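Naomi Owino has been mending other people's sweaters for 14 years, and she would like it known that the moths are winning.

"They have better taste than my customers," she says. "Leave an acrylic cardigan next to a cashmere one and see which gets eaten. They'll go through a closet like a buyer for a department store."

Her shop, Stireo, is two narrow rooms over a key cutter in Ambridge. The front room is for receiving the wounded. The back room is where she and her business partner, Ljubica Vasić, do the work, mostly in silence, with the radio tuned to a station neither of them will admit to choosing. By December the waiting list is 16 weeks long, which means that anyone who finds a hole in a winter sweater at Thanksgiving gets it back in time for spring.

I ask whether people mind the wait. "They mind it very much," Owino says. "Then they leave the sweater anyway. Where else are they going to take it?"

She learned darning from a library book and did it badly for 2 years before Vasić, then a stranger in the same evening sewing class, leaned over and told her she was pulling too tight. They have been disagreeing about tension ever since. Vasić trained as a weaver and treats a hole as a small loom that happens to be in the wrong place. Owino treats it as a hole.

"She wants it invisible," Vasić says. "I want it to hold. Sometimes we get both, and then we argue about who did it."

Invisible mending is what most customers ask for, although fewer want it once they hear the price. A nickel-sized hole in fine-gauge wool can take an afternoon. Owino has an alternative speech ready about contrasting yarn and the beauty of the visible repair, which she gives with all the conviction of a waiter recommending the fish. "I do believe it," she says. "I just believe it more after the fourth sweater of the day."

The yarn is the real treasure. They keep around 700 shades on cards, a good part of them gray. There is the gray men think they own, the gray they own, and the gray the elbows have turned. Matching is done at the window before noon, and if it rains it waits.

What she won't fix is a shorter list than I expected. No felted wool, no socks that haven't been washed ("I've met people, and I know what they're like") and nothing that belonged to an ex. That last rule dates from a green pullover that was paid for, collected, and returned the next day in four pieces.
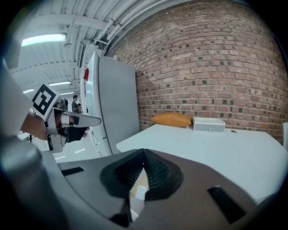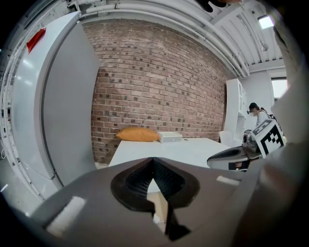 Vasić would like to teach more. She gives a beginners' darning class twice a season, and most people arrive expecting to be soothed. "It is not soothing," she says. "You are doing arithmetic with a needle." She is particular about where it happens, too. Give her a plain white table and a brick wall behind it, she says, and people look at their stitches; put up a nice poster and they look at the poster. Owino wants better chairs. They have been discussing the chairs since last winter, and I gather it is going about as well as the tension.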